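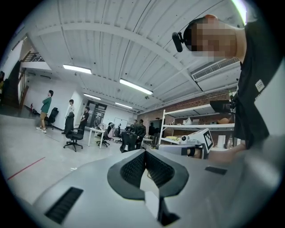
Blog > Odds and Ends > Workspace

I've been meaning to write about shelving for ages, so bear with me. July has been one long sort-out, and I've come round to the idea that a plain white metal shelving unit is the best thing you can put in front of a brick wall. I used to want wood! Siu-ming Ko talked me out of it (she'd had wooden ones at Ralel and they sagged in the middle), and I went home and looked up metal ones that same evening.

My trouble is that shelves fill up by themselves. You put one bag down, all scrunched up, meaning to fold it later, and then there's a pot of something next to it and a yellow thing whose lid you've lost. I did a proper clear-out at about four in the afternoon with a big mug of tea and got through two shelves before I gave up and read old receipts instead. Fadi Rawashdeh says to leave one shelf completely bare, always, and I do like the sound of that, but I've never managed it for longer than a morning.

Next up is the lighting. I'm fond of fluorescent tubes under a metal roof, even if they do make everyone look a bit peaky, and I'd keep them. The office chair can stay against the wall too, as I only sit in it to take my shoes off. Paint samples next time, if they've come.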